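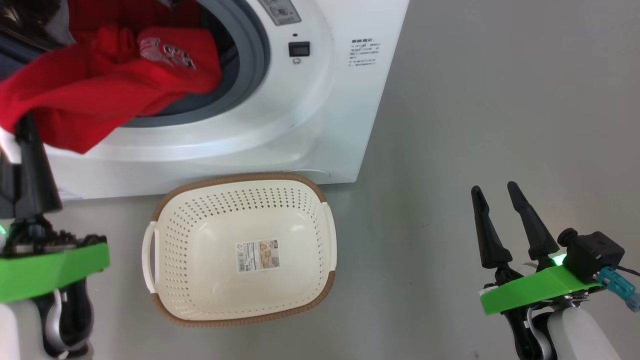
Laundry is the one chore I look forward to, and I know how that sounds. I like the sorting, I like the weight of a full basket on my hip, and I like the small chemistry of getting a stain out of a cuff. Most of all I like a good red. Red clothes make people nervous — they get washed alone, or cold, or never — and so a bright red piece with a white logo, slumped over the lip of a front-loader with a basket on the floor under it, looks to me like somebody having a go. Good! Reds are meant to be worn, and that means they're meant to be washed.

Home Stories Kitchen Laundry Garden Subscribe

I got my education in this from Telmo Sotomayor, who ran the wash room at Planura, a guesthouse in the Barrios district with 60 beds and two machines. I spent part of January there, folding badly. Telmo turned every printed shirt inside out before it went in, and he did it so fast I had to ask him to slow down. Printing rubs against the drum and against zippers, he told me, and the first thing to go is always the edges of the letters. He zipped the zippers, too. He never tied anything in a knot or packed the drum past the point where he could lay a flat hand on top of the load.

Then there's the basket, which I could talk about all afternoon. Get one with holes. A cream plastic one with a perforated bottom lets air reach the socks at the bottom, and it rinses clean in the tub in a minute. Set it on the floor right below the door before you start unloading and the sleeves have somewhere to fall. I own a tall canvas hamper from Dreveo, very handsome, and I use it for wrapping paper.

Search this site Enter keyword Go

Oluwaseun Jibrin taught me the other half, the part about the machine. She repairs front-loaders out of a shop on Firnier Street and has kept a notebook of what she finds in them: 484 entries when I visited, 166 of them coins. Her advice is wonderfully plain. Run a finger around the inside of the gasket every week, all the way down to the fold at the bottom, and wipe it with a dry cloth. Clean the filter behind the little cover low on the front, with a shallow tray ready for the water. And leave the door open between loads — wide open, if you have the room and no toddlers.
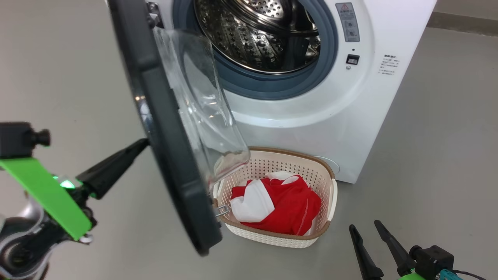
Door wide, drum in view, basket close by. The round filter cover is low on the front of the machine.

I went home and tried the gasket trick that same night. I found a hair tie, a guitar pick and nearly a teaspoon of sand, and I was so pleased that I called my sister. She has done hers twice since.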